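Cloltmont Opens Its Doors: A Morning at the Clinic That Wants Your Vacation

I have a drawer full of brochures for places where you can get a knee, a tooth or an eyelid fixed and then sit by a pool. Most of them use the same palm tree. So when Cloltmont Clinic put out word that it was holding an open day in November for people thinking of coming down from the States, I signed up, mainly to see whether the building existed.

It exists. It's on the hill road outside Cilley, past the fruit stands, a white two-story place with a parking lot that had been freshly painted. The shuttle from the hotel was supposed to leave at 8:30 and left at ten past nine. The driver said traffic. I saw one truck.

There was coffee and papaya in the lobby, and a badge with my name spelled wrong. Most of the other visitors were couples in their sixties, several from Texas, and all of them better prepared than I was. One woman had a binder with tabs. She had already been to two clinics that week and told me this one had the best bathrooms, which I wrote down.

Asabe Okonkwo, who runs patient services, gave the welcome talk. She's good at it. She told us the clinic had seen 926 patients from abroad since it opened, and I asked how many had been surgery and how many had come for a cleaning and a chest X-ray. She said she would get back to me. To be fair, she came and found me at lunch with the answer: 68 surgeries. I would have put that number on the slide myself. It's a modest number and I trusted the place a little more after hearing it.

The price talk came next. A week's package, as they sell it, starts at $2,000 and includes the consultation, the airport pickup and four nights at the Adjei, a guesthouse down the road. It doesn't include the flights, lab work, any medicine you take home, or a fifth night if the surgeon would like you to stay a fifth night. I asked who pays if something goes wrong once you're back in Houston. There was a pause and then a sheet of paper, and the sheet said you come back and they fix it free, airfare not included. Read that sentence twice before you book anything, here or anywhere else.

Sombat Ruangrit, one of the two surgeons, took our group upstairs after that. He talks fast and doesn't sell, and he looked as if he would have liked to be somewhere else. I warmed to him.

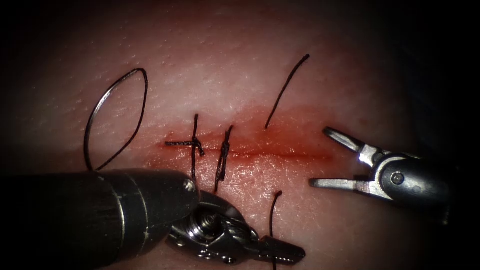

He also gave the only straight answer of the day on flying. The brochure says you can "be home in a week." Ruangrit said it depends on the operation and the patient, and that he has told people to change their tickets and watched them get on the plane anyway. Somebody asked if the beach was fine in the meantime. He said sitting near it was fine. The brochure, I should mention, has a man with a surfboard on the front.

We saw two patient rooms, both very clean, both with a view of the valley, and neither with anyone in it. I asked to see an occupied ward, or at least to talk to a patient who hadn't been picked for us, and was told privacy rules made that hard. Maybe so. We did get a video of a retired man from Lubbock who loved his new hip and the rice and beans.

Lunch was at the Adjei, so that we could see the guesthouse. The rooms are plain and the beds are firm. There are eleven steps up to the front door and no ramp. For a place that takes people fresh from knee surgery this struck me as something that should have been noticed. The manager said they carry people up. I ate my fish and looked at the steps.

In the afternoon there was a side trip to the Urow hot springs, "for recovery," the schedule said. Warm water, nice trees, a gift shop. I asked the guide how soon after an operation you were allowed in, and he thought a day or two. That isn't what any doctor has ever told me about a fresh cut, and it isn't what Ruangrit said when I brought it up with him later. He closed his eyes for a second. Ask the surgeon and leave the guide out of it.

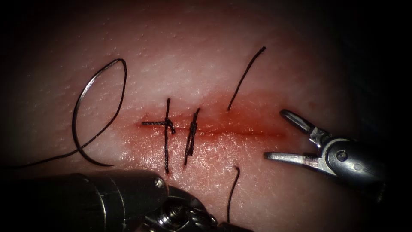

Aftercare was the last item, and the thinnest. You get a folder, a phone number and a video call with a nurse after you fly home. Many people on a package like this will leave with stitches still in, and a video call can't take them out. Think of a short straight cut with two tied stitches across the left half of it and blood smeared around the rest: that's small work, and even so I would want to know whose office I'd be walking into at home, and whether they'd touch another doctor's job. Okonkwo suggested asking your family doctor before you leave. Mine has a six-week wait. The woman with the binder said hers had flatly refused, and she'd had to find a walk-in place that would do it for cash.

At the end there was a draw for a $2,000 credit toward treatment, good for one year. A man who had come along only to keep his wife company won it and asked if he could have it as dental work. They said yes.

Would I go? For teeth, I might. The building is clean, the staff speak good English, and the one surgeon I met told me things the brochure left out. For anything that needs a knife I'd want a written plan for the trip home, a local doctor's name on it, and a room without eleven steps. I asked for a copy of the full price list before I got on the shuttle and was promised it by email. So far I've had the newsletter.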